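Getting through a dry June on tank water

We came into June with the tank at Cekville a third full, and the forecast had nothing useful in it. The house isn't on town supply, so what falls on the roof is what we drink, cook and wash with.
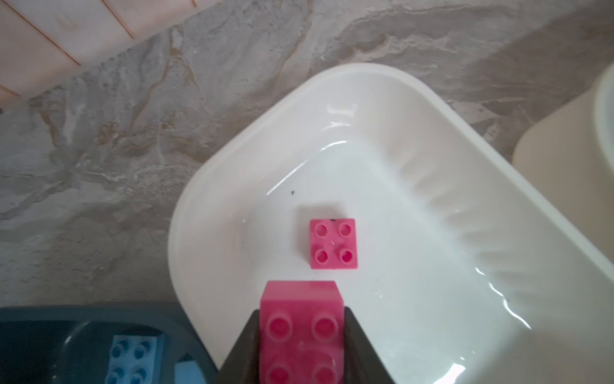 The first thing I did was start writing down the level every morning at 7. I should have been doing that for years. We were using 359 litres a day between the four of us, more than I would have guessed. The washing machine was the worst of it, followed by showers, then a toilet cistern that had been leaking quietly into the bowl. A new seal fixed the cistern in 20 minutes.

Marleny Marulanda up the road at Drerkeck has been on tanks a lot longer than we have. She told me to look at the first-flush diverter before I spent money on anything else. Ours was blocked with gum leaves and had been sending good rain onto the ground — not a great thing to learn in a dry month. I cleaned it out and put new mesh on the downpipes.

The carter from Delalgate charges more in winter than I expected, so I've held off ordering a load. We're down to 134 litres on a good day now, with fewer loads of washing and shorter showers. The kids complain about the showers.

Nine millimetres fell overnight last week. The tank came up a little, and I've cleaned the gutters again.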